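Press release
For immediate use, 21st July

Tenants' group asks what Brosska's "smart" heating plan will really save

The Moltholm Tenants' Association has today published its reply to Brosska, the heating firm that wants to replace the shared boilers on the Moltholm estate with individually metered units in every flat. The reply runs to eight pages and can be read at the estate office or sent by post on request.

The association has not come out against the plan. It has come out against signing anything on the strength of the leaflet pushed through doors in April, which promised each home a saving of £200 a year and did not say how that sum was reached.

"We asked for the workings and were sent a second leaflet," said Loan Đỗ, who chairs the association. "It had a nicer cover. The sum was the same and the workings still weren't there."

There are 423 flats at Moltholm. They share four boiler rooms, the oldest in the north block, and heating is paid for through the service charge. Under Brosska's plan the boiler rooms would close, each home would get its own wall unit and meter, and residents would be billed directly by the firm on a long contract. The freeholder has said it is "minded to agree" once residents have been consulted. It has yet to say what would count as consultation, and a drop-in session held in the foyer of the south block between two and four in the afternoon does not seem to the association to be a serious attempt.

The reply raises the following points.

The saving. Brosska compares its own charges with what residents paid in one year only, when wholesale gas prices were high. Stijn Nijs, a retired heating engineer who lives on the estate and wrote the technical part of the reply, has worked the comparison again using the service charge accounts for the year before and the year after. On those figures the saving for a two-bedroom flat shrinks to almost nothing, and for a ground-floor flat on the north side it turns into a loss.

The standing charge. The leaflet does not mention one. The draft contract, which the association obtained from the freeholder's agent after three letters, does. It also allows the firm to raise the charge every year by a formula that Mr Nijs describes as "hard to follow and very easy to guess the direction of".

Space. Each unit is to go in the kitchen, in place of a wall cupboard. Many Moltholm kitchens have two wall cupboards.

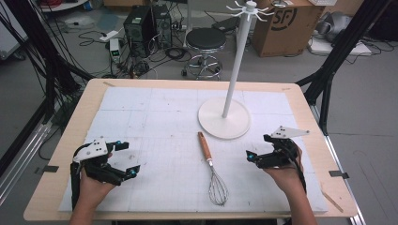
Leaving early. A household that ends its contract in the first ten years would pay an exit fee of £490. The draft says this applies "on change of occupier", and the association reads that as meaning a tenant who moves out, or the family of a tenant who dies, could be sent the bill. Brosska has said by telephone that this is not the intention. The association would like to see the intention written down.

Repairs. The present boilers are looked after under a contract with a local firm, Lahlou, which has an engineer on the estate most mornings in winter. Brosska offers a call centre and a visit "within a reasonable time". Asked what it considered reasonable, the firm replied that this would depend on the circumstances.

Mỹ Văn has lived in the north block for most of her adult life and sat through the drop-in session from start to finish. "I asked the young man what happens if it breaks down in January and he told me they don't break down," she said. "I've had a boiler. I've had several. I asked him again and he gave me a pen."

The association accepts that the shared system has faults. The north block boiler room has failed in each of the last two winters, the top floors are too warm and the bottom floors too cold, and residents have no way of turning down heat they do not want except by opening a window. Several people who wrote in said they would welcome a meter of their own, and their letters are included in the reply in full. Vy Bạch, who rents a top-floor flat in the east block, is one of them.

"I have the windows open in February and I'm paying for it, so yes, I want this changed," she said. "I'd still like to know the price before I say yes. I don't think that's a lot to ask of a company that says it's going to save me money."

The association is also doubtful about the word "green", used eleven times in the April leaflet. The new units would burn gas. Brosska says they could be converted at a later date to run on something else, but the draft contract says nothing about who would pay for that or when it might happen.

A different approach was put to the freeholder two years ago by Fusa, a small co-operative that refits shared heating on older estates. It proposed keeping the boiler rooms, replacing the north block boiler first, and fitting valves and heat meters in each flat. That proposal was never shown to residents. The association does not say it is better — it has not been costed properly either — but asks that it be brought out of the drawer and looked at beside the Brosska plan, with both sets of figures checked by someone who is not selling anything.

The reply asks the freeholder to do four things before any decision is made: publish the full draft contract; have the savings checked independently; hold a meeting in the evening, with interpreters; and put the question to a vote of all households, with one vote for each flat.

Hường Diệp, the association's secretary, said copies had been sent to the freeholder, its agent, Brosska and the ward councillors. "The agent has thanked us for our interest," she said. "We live here, so I suppose we are interested."

Residents who have not yet given their views can still do so in writing. Letters may be left in the box outside the estate office, and help with translation is available — please ask for Hường Diệp.

Notes for editors

The Moltholm Tenants' Association is open to all residents of the estate, whether they rent or hold a lease. It takes no money from the freeholder or from any heating firm.

Loan Đỗ and Stijn Nijs are available for interview. Requests to visit the boiler rooms should be made to the freeholder's agent, who has so far turned down ours.

ends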